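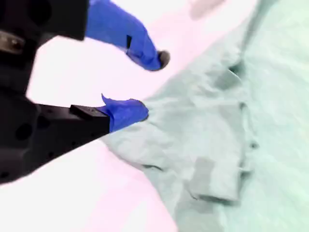
From: Fitzgerald Ostrowski
To: Delline Road Runners list
Date: Jul 27, 2023
Subject: Re: Haruna trip, 30-week plan

Oriana Toledo wrote:

> Hi all, I've been going back and forth with the Numska people and I
> think we should do it. Full marathon at Haruna next spring, whole club,
> everybody on the Dikex plan. It's 30 weeks, starts from pretty much
> nothing, and they say anyone who can run three miles now can finish.
> If we sign up as a group before the end of July the package is $1327 a
> head, which covers the race entry, hotel and the shuttle. The plan is
> thrown in. They had 481 people go through it last year and the
> finish rate was fantastic. Who's in? I need names soon!
>
> Oriana

Oriana, I can tell you put work into this and I don't want to be the wet blanket again, but I have questions and I'd like them answered before anybody sends money.

What does "fantastic" mean? Did 481 people start the plan, or did 481 people get to the start line? Those are very different groups. If you only count the ones who made it to race morning, of course most of them finished. I'd want to know how many dropped out in week nine with a bad shin, and I doubt Numska keeps that number. They sell trips.

I read the sample weeks on the Dikex page. It has two long runs in one week, twice, and the second one is longer than anything I ran before my first marathon. There's no cutback week until week eight. Maybe that's fine for a 25-year-old. I'm not one, and neither are most of the people on this list. The page also says the plan "adapts to you," but as far as I could find it adapts by asking how you feel and then giving you the same run a day later.

Then the price. $1327 without airfare. The race entry on its own is under $200, so the rest is hotel and a shuttle bus. How many nights? Shared rooms or not? And what happens to the money if somebody gets hurt in February? I looked for a refund policy and found one sentence that said to contact them. I have contacted them. No reply yet.

I'm also not sold on the "sign up by the end of July" part. A race next spring that can't wait two weeks for an answer makes me hold on to my wallet.

I'd love to run Haruna. I've wanted to since I saw the course map, hill and all. But we could enter on our own, book our own rooms, and use the old club schedule, the one with the Tuesday-type track stuff taken out. It's dull and it got six of us around Delline without a limp.

If you have the finish numbers in writing, please post them to the list, along with the refund terms. I'll change my mind if they're good. Until then put me down as a no on the package and a maybe on the race.

Fitzgerald

P.S. Somebody left a gray rain jacket at my place after the last long run. Size medium, key in the pocket.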